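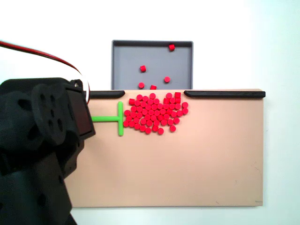 Darlene Gauthier wrote in to say she just picks the whole board up and tips it, and what am I even doing with a gap and a tray, it's a two second job. Fair question Darlene. I tipped for years. Then I spent most of August finding little red cylinders under the radiator.

So no more tipping. Pushing.

Quick one today, I have to be out the door in 15 minutes and the kids' lunch stuff is still on the counter. But people keep asking about the small pieces thing so I'm going to type fast.

The setup is dead simple. Flat board, black rubber rails along the far edge, a gap left between them, gray tray sitting behind the gap. Pieces start on the board, pieces end up in the tray. All red, mostly cylinders, some cubes mixed in. The rails are there so whatever misses the gap stops instead of going off the back. I had a board with no rails before. See radiator, above.

What I've learned. Cylinders on end pack together shoulder to shoulder, and once they're packed they want to move as one lump. Which sounds great! Until the lump is wider than the gap. Then the middle goes and the sides sit there against the rails, and if you push harder the ones at the sides tip over and roll. A cylinder on its side is a completley different animal. It goes where it likes.

Cubes don't roll but they jam. Corner catches on the end of the rail and everything behind it stops. If I see a cube right up at the corner of the gap I deal with that one first.

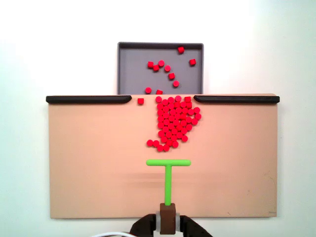

Anyway the trick, if there is one, is to stop trying to get the lot in one go. Narrow the heap first. Come in from one side, nudge toward the middle, come in from the other side, nudge again. Then push straight. Short pushes. Back off, look, push again. I was doing these huge heroic shoves from the near edge all the way up and it just spread everything wider.

Hiếu Nông (we've swapped comments for ages, hi Hiếu) thinks a narrow tool is better than a wide one. Says you can pick at the edges. I go back and forth on this. Narrow is good at the end when there's a few stragglers. At the start it just plows a channel through the heap and the pieces close in behind it. Wide for the bulk, narrow for the leftovers, if you can be bothered swapping. I mostly can't.

Whatever you use, keep the bottom edge level and close to the surface. Too high and it rides over the tops. Too low and it drags, and you get that horrible stuttering where nothing moves and then it all moves at once.

The tray. I tried 2 before I liked one. The first was a Materano, deep, lovely thing, useless for this, because the pieces piled up right inside the lip and wouldn't spread. Shallow is better. And give it a little shake sideways now and then or the front clogs and you're pushing pieces into other pieces. I forget this every single time.

İlker Yurt asked about size. Mine all fit in a jar, so small. I did try a bag of 300 once, the mixed ones from Vondgate, different shapes and colors, and it was miserable. Too many. Do it in batches, 100 at a time is plenty. I still have most of that bag in the hall closet if anybody wants it.

Oh and wipe the board first. I skipped it last week and there was something sticky, jam I think, and one cylinder stayed put like it had been nailed down while everything flowed round it. Dry cloth is enough normally. Not spray polish – it makes everything slidey and they shoot off. 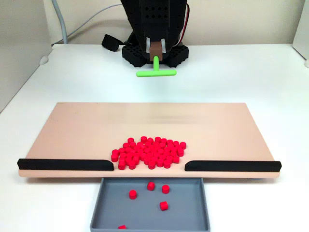
No. 15

Couple of other bits before I go.

The table matters more than I thought. Mine used to be the wobbly one from the back porch and every push moved the table as well as the pieces. Now it's on a solid one up against the wall and the differnce is huge. Clear everything else off within elbow reach, too. I knocked a mug over into the tray in the spring. Cylinders in coffee. Not fun to fish out.

Ratree Phromma sent me a link to the Duangkaew rail strips, which come in longer lengths so you can cut them and set the gap how you like. Haven't ordered yet. A wider gap would be easier obviously, but then the tray has to be wider, and then it doesn't fit on my shelf. If anyone's got them, do the ends come rounded or do you have to trim them yourself? Square ends would be a pain with the cubes.

Still owe you the post on the jars, and the label thing. Next time. Lunch boxes now.

Posted 29 Sep 2019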